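Progress report to the program office
Project: Household robot learning, site Hullemside
Reporting period: second half-year
Prepared by: the project coordination, Workimeck
Date: 17 Apr 2019

1. Purpose of this report

With this report we inform the program office about the work done since our last report in January. The largest part is about the open day which we held at our Hullemside site, because it was the main deliverable of the period and because the office asked us for a full account of it. The shorter sections at the end are about the state of the software, the spending and the plan for the next months.

2. State of the work before the open day

In January we wrote that the Morkel simulator could run one room, the kitchen. It can now run the kitchen and the bathroom. The bathroom was planned for a later period, but the partners at Henare delivered the room models earlier than agreed and we decided to take them in at once.

The tasks in the bathroom are simple for a person and hard for a machine. The robot must put an object on the lid of the toilet tank, take one object from there without touching the next one, and lift or close the seat. We have recorded 347 practice runs in simulation for these tasks. Each run is stored with the start position of all objects, so that we can repeat it exactly. This was a request from the reviewers last year and we consider it fulfilled.

3. The open day

3.1 Visitors and program

We received 42 visitors. Most of them came from home care services and from housing companies in the region. There were also teachers from the technical school, and a small group of neighbors who had seen the notice at the library. We had invited more people from hospitals, but the date was in conflict with a training day of theirs. For the next time we will ask for their calendar first.

The program had two parts. In the first part the visitors stood in the hall and saw the real arm putting away cups on a shelf. In the second part they went in groups of eight to the upper room, where the simulator was shown on the large screen. Each group had time to ask questions, and each group used more time than we had planned. The last group left the building after the official end.

3.2 The demonstration with the real arm

The arm worked during the whole day with one interruption. A cable at the wrist was not fixed well and the arm stopped by itself, as it should do. The repair was short, but one group had to change the order and see the simulator first. We have now put the check of this cable on the list which the operator goes through in the morning.

Some visitors said that the arm is slower than they expected. We explained that the speed is limited when people are in the hall. In our opinion this should be written on the poster, and we will add it.

3.3 The demonstration with the simulator

We expected that the visitors would find the simulator less interesting than the arm. This was not so. The care workers especially had many remarks about the bathroom, because it is the room in which they lose the most time in their daily work. They wanted to know why the room has so much free floor, and they told us that in the homes they visit there is nearly always a mat, a stool or a laundry basket in the way. This is a useful remark. Our room was made with a bare plank floor so that the first tests are easy to compare, but we agree that the next version must have obstacles.

They also looked closely at the things on the tank. In the start position used for the groups these are an upright roll of toilet paper on the left, a small gray object in the middle and a green plant in a pot on the right. One visitor asked if the plant is there for decoration. It has a purpose: the leaves are difficult for the planning software, and a hand which reaches for the gray object must come past either the roll or the plant. We let each group choose which object should be taken, and most groups chose the middle one.

The picture quality was criticized by the teachers. The lines where the walls meet the floor show steps, and the wood looks blurred. We work with low resolution because the learning runs faster in this way. For a public showing we could use a better setting, and we should have prepared this.
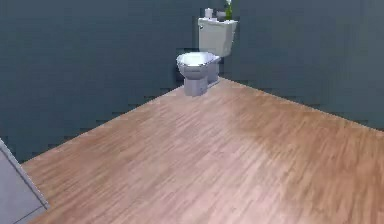 3.4 Feedback forms

We put paper forms at the exit. The answers were mostly friendly. The points which came back several times were the following:

The explanation in the upper room was good, but the voice of the speaker was hard to understand in the back row.
The visitors want to know when such a robot can be tested in a real home.
There were not enough chairs.
Two of the housing companies would like to let us measure bathrooms in their buildings.

The last point is the most important result of the day for us. With measured rooms we can build models which are closer to real homes than the one we have now. We have answered both companies and a first meeting is being prepared.

4. Difficulties

The transfer from the simulator to the real arm is behind the plan. The arm learns to place the paper roll in simulation, but when we try the same on the test bench, it lets go too early. We believe that the weight of the roll in the model is wrong. Henare is looking into it. If the reason is another one, we will inform the office without waiting for the next report.

We have also one open position for a software engineer. The first call brought no suitable person and we have published it again.

5. Spending

The costs of the open day stayed inside the approved amount. Travel was lower than planned. We ask the office to allow that the remaining travel money is used for a second graphics computer. A separate request with the offer of the supplier is attached to this report.

6. Plan for the next period

Add obstacles on the bathroom floor, beginning with a mat and a stool.
Correct the object weights together with Henare and repeat the bench test.
Measure the first real bathrooms, if the housing companies agree to the conditions.
Prepare a setting with higher picture quality for visitors.
Invite the hospital staff to a separate, shorter demonstration.

We thank the program office for the loan of the display walls. They are packed in the store room at Hullemside and can be collected at any time during opening hours.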